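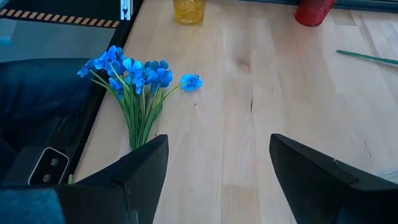 Home | Kitchen | Workshop | Small Repairs | Search this site...

Bench tips: trying out grippers before you spend the money

Every parallel gripper sold to home shops gets shown picking up a wooden block. I have never needed a machine to pick up a wooden block. If you're comparing two or three of them for a bench arm, ignore the block and use things out of your own cupboards.

Start with stems. Artificial flowers from a craft store are a mean test and a cheap one. A bunch gathered at the base is easy enough to squeeze, but a single stem lying on the table will slide between hard fingertips, or get pinned and scraped along instead of lifted. The Beltton fingers I tried were fine on the bunch and hopeless on the loose stem, whatever the box says about "fine objects." The Jidis set did better after I wrapped the tips in a strip of rubber shelf liner. I'm not giving Jidis credit for my shelf liner.

Then cups. Use ones with some pattern to them, ribs or facets, and come at them from different sides. A smooth cup flatters a gripper. On ribs, the tip either settles into a groove or rides up on one, and the cup turns as it closes.

Run each object 50 times. Five good grabs in a row means nothing, and five is what you get in most of the videos. Write down every miss, including the ones you feel like blaming on yourself. My best score on the loose stem was 34, and that was a good afternoon.

Pencil a small cross on the table where the object goes. Otherwise you will start helping, an inch at a time, without meaning to.

Wrist cameras: I remain unconvinced that the expensive one sees any more than the cheap one. What matters is whether the fingertips stay in view when they're wide open and again when they're shut. Check both. Also check for glare off the tabletop at 4 in the afternoon if your bench is near a window – the Ramasamy camera lost the table completely until I pulled the blind.

Controllers: Trirnutetti wants 3,220 for theirs with the arm thrown in. The salesman told me it was "adaptive." I asked what it adapts to and got a brochure. Before paying for that, try slowing down the closing speed on whatever you own. It cured more of my dropped cups than any setting with a fancier name.

Wipe the finger pads with rubbing alcohol between rounds and let them dry. Dusty pads make a decent gripper look bad, and fresh tacky ones make a bad gripper look decent for a day or so.

Keep the receipt. Mine went back in April.

5 comments | 34 shares

Anayeli Serrano: Did the shelf liner hold up? Mine peeled at the corners.

Ctibor Hrnčiar: Try it with the stem lying at an angle to the fingers. Scores drop fast.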